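4. Findings

4.1 When the dress is put up for sale

The records supplied by Jarkel and Besell cover 693 wedding dresses offered for resale by private owners in the Pletutura district. The last listing admitted to the sample was placed on November 2, 2021. Each record gives the asking price, the stated size, the owner's account of any alterations, and the date on which the listing was closed. Sale prices were available for Jarkel only. Besell closes a listing when the owner asks for it to be closed and does not record whether the dress was sold, given away or simply kept. For this reason the two sets of records are treated together where we discuss asking prices and descriptions, and apart where we discuss sales.

Owners do not, as a rule, sell soon after the wedding. In the interviews, most said that the dress had spent its first months in a wardrobe or in a relative's house, and that the thought of selling it came with some other change: a move, a baby, the wish to clear a room. Several had meant to sell at once and had let the matter drift. One owner had written her listing during the honeymoon and did not post it until two summers later. The pattern matters for price. Shops in the district bring in new styles every season, and buyers who search by designer and style name tend to look for dresses that are still on show. An older dress may be in perfect order and still be found by fewer people.

The month of June was the busiest for new listings on both services. We had expected a peak in the autumn, after the main wedding season. The June peak seems to come from owners who hope to catch buyers shopping for the following year, and the advice pages of both services encourage them to do so.

4.2 Alterations and the stated size

The greatest source of doubt between buyer and seller is size. A wedding dress is seldom worn as it left the maker. Hems are raised to suit a particular pair of shoes, bodices are taken in, straps are added or removed, and a zip may be replaced with lacing. Of the listings in the sample, 28 per cent gave only a shop size and made no mention of alterations at all. It cannot be assumed that these dresses were unaltered. Where we were able to speak to the owner of such a dress, she had usually forgotten the hem, or had not thought of it as an alteration.

Listings that gave bust, waist, hip and hollow-to-hem measurements drew fewer questions before sale. They did not fetch clearly higher prices. Sellers who measured the dress told us they had done so in order to be left in peace, and in this they seem to have been successful. Guérin, a hire house which also sells its retired stock through Jarkel, measures every gown after cleaning and prints the figures on a cotton tag sewn inside the lining. Private owners have no such habit, and few own a dress form on which a heavy skirt can be made to hang properly.

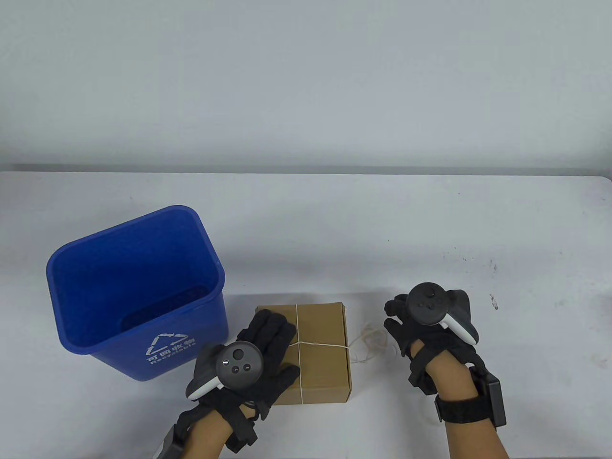 Buyers, for their part, were more relaxed about size than sellers supposed. Many had already set money aside for a dressmaker and were looking for a gown one or two sizes too large. What they feared was a dress that had been cut down and could not be let out again. The phrase "seam allowance left in" appeared rarely in listings, although every dressmaker we spoke to named it as the first thing she would want to know. We return to this in Section 5, where a short form of description is proposed.

4.3 Price and sentiment

Asking prices in the sample were set in one of two ways. Some owners took the price paid and removed a share of it, most often a half. Others looked at similar dresses and copied them. The first group began higher and came down more often. Above an asking price of 1000 euros, listings stayed open longer on both services, and owners were more likely to withdraw them without a recorded reason.

It would be easy to read these withdrawals as a failure of price. The interviews suggest a more mixed picture. A number of owners said that they had set the price high on purpose, as a way of putting off the decision. Others found the questions of strangers hard to bear. A buyer who asks whether a mark on the train can be removed is making a sensible enquiry, but to the owner the mark belongs to a particular evening — the grass at her aunt's house, the rain before the photographs. Two owners took their listings down after a question of this sort and have not put them back.

4.4 Delivery, trying on and return
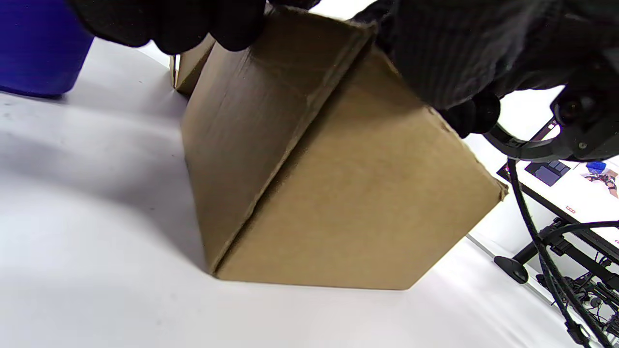
Few private buyers in the sample lived close enough to the seller to try the dress on before paying. Jarkel holds the payment for 14 days and allows the buyer to send the dress back within that time, provided it has not been altered or worn outside the home. Besell leaves the matter to the two parties. The difference is plain in the interviews: Jarkel buyers spoke of fit and fabric, while Besell buyers spoke at length about trust. Sellers on both services were uneasy about the post. A gown that has been cleaned and pressed at some cost must be folded to travel, and the parcel may pass through several pairs of hands. Advice on packing is sparse and mostly concerns tissue paper. The outer box receives less attention, although a plain brown corrugated box with no printing, of the kind held by gloved hands in Figure 2, was the usual choice among sellers who did not want the contents guessed on the doorstep. Guérin uses a second, rigid box inside the first and asks for both to be returned.

Returns, where they took place, were rarely disputed. The usual reason given was colour. Ivory, champagne and off-white are used loosely by makers and more loosely still by owners, and a dress photographed under a yellow bedroom lamp may look quite unlike itself by a window. Sellers who had placed a sheet of white paper beside the skirt when taking their photographs reported no returns on this ground, but they were too few to support a firm statement.

A smaller group of returns concerned smell: perfume, cigarette smoke, cedar from a chest. Neither service asks sellers about storage. Owners who had kept the dress in its shop bag, often for several years, were surprised to learn that cleaners advise against it.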